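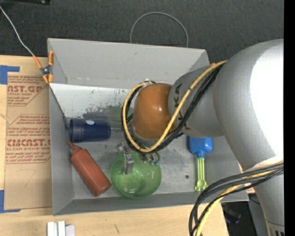
**Wenen to Davlow by bus, worth it or should I just drive?**

**pebblecreek_jo** wrote:
Hi all! I start a new job in Davlow in two weeks and I'm trying to figure out the commute. I've done the drive a few times now and it's fine until you hit the James bridge, and then it's just brake lights. Parking downtown is $15 a day, which made me laugh out loud and then feel a little sick. Does anybody ride the 7 all the way in? Do you get a seat?

**mostlygravel** wrote:
I rode it for four years. You get a seat if you board in Wenen, no problem. If you get on at Treltetti, forget it, you're standing with somebody's backpack in your face. Bring headphones and a sweater because they run the AC like a meat locker!

**Vangelis Tsoukalas** wrote:
Going to disagree with gravel a bit. The seats were fine before they changed the schedule in July. Now there's a longer gap after the early bus and everyone piles onto the next one. I gave up and went back to driving, and I leave before six. I get to work way too early, but I drink my coffee in peace.

**mostlygravel** wrote:
Before six?? No job is worth that. And the gap is only a thing if you miss the first bus.

**Vangelis Tsoukalas** wrote:
Which I did, over and over, because it comes early. Stand there in the rain watching it pull away and tell me how you feel about it.

**pebblecreek_jo** wrote:
Ok this is super helpful, you two, keep fighting lol. Is there anywhere to leave a car for free on the Davlow side and walk in?

**tunafish_dan** wrote:
Try the streets behind the old feed store. No meters, but read the signs, they sweep one side on Tuesdays and they WILL tow you (ask me how I know). It's a 15 minute walk from there, kind of uphill. I do that when it's nice out and take the bus in winter.

**pebblecreek_jo** wrote:
Uphill I can handle. I'll try the bus the first week and the feed store the second, and report back on both!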